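Dovgate Card Holders' Forum
Board: Promotions, Vouchers and Prize Draws
Thread: August spend-and-win draw, unanswered voucher claims

Frans Verbeke (moderator)
Members are asked to keep all correspondence on the August draw in this thread. Several separate threads have been merged into it. Please do not post full card numbers or complete receipt references. The last four digits of a receipt are enough for comparison.

pendum_saver
I wish to place my case on record. I made a single purchase at the Prarthorpe store in August, paid in full with the Dovgate card, and the till receipt carried the draw entry line. I was told by text message that I had been selected for a voucher. The message gave 19 days in which to claim. I submitted the form on day nine and have received no reply beyond the automatic one. Has any other member had a claim settled at that store?

K_Oddy
Mine was settled, though at the Pendum store and only after I attended in person with the card, the receipt and photographic identification. The customer desk would not accept a printed copy of the text message. I would suggest that you do the same.

marlhouse
With respect to the previous poster, members should not have to attend in person. Clause 4 of the terms states that a claim is complete when the online form has been received. The store is adding a condition which the terms do not contain.

K_Oddy
Clause 4 deals with the claim. The handing over of the voucher is dealt with separately, under "Collection", and that section does require identification. I have the leaflet in front of me.

marlhouse
The leaflet is a summary. The full terms take precedence over it, as the leaflet itself says on the back. I do not accept that a summary may add a duty.

pendum_saver
I am grateful to both members. I should add that my purchase was made on the instalment plan. The desk has now suggested by telephone that this may place me in a different draw.

Frans Verbeke (moderator)
That is a material point. Straight purchases and instalment purchases were drawn separately, and instalment entries were dealt with by the card office, not by the stores. Please write to the card office and quote the receipt ending. If it is the receipt ending 1404 mentioned in your earlier thread, kindly confirm.

pendum_saver
I confirm that it is the receipt ending 1404. I shall write today.

tallow_lane
May I raise a related matter? I was awarded a voucher in the same draw and wished to use it in the electrical department at Prarthorpe. The assistant stated that goods from the Vörös range were excluded. I can find no such exclusion in the terms.

K_Oddy
There is an exclusion for concession counters. Vörös is a concession at Prarthorpe but is sold as ordinary stock at Pendum. Members may wish to use their vouchers there.

marlhouse
I regard that as a poor answer from the store, although I concede that it is the correct reading.

tallow_lane
Thank you. I shall travel to Pendum. Two photographs are attached. 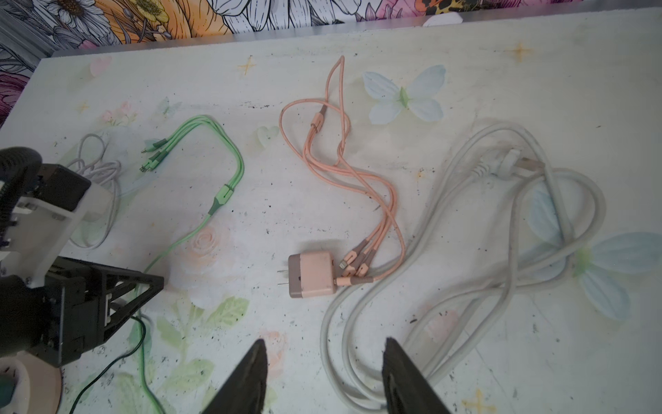
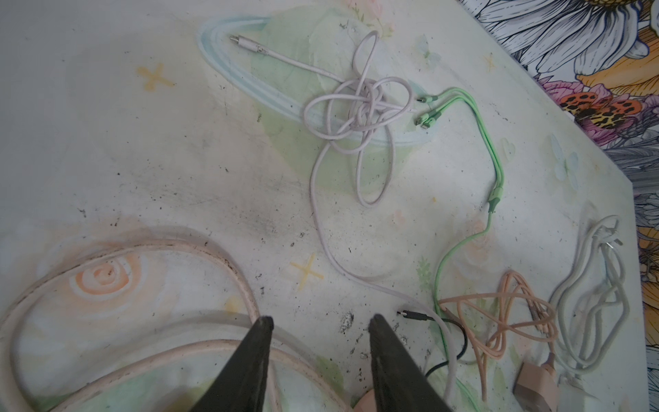

Attachments (2), posted by tallow_lane: cables on a white patterned surface.

Frans Verbeke (moderator)
Received with thanks. This thread will remain open until the card office has replied to pendum_saver.

Last edited by moderator: 28 Oct 2026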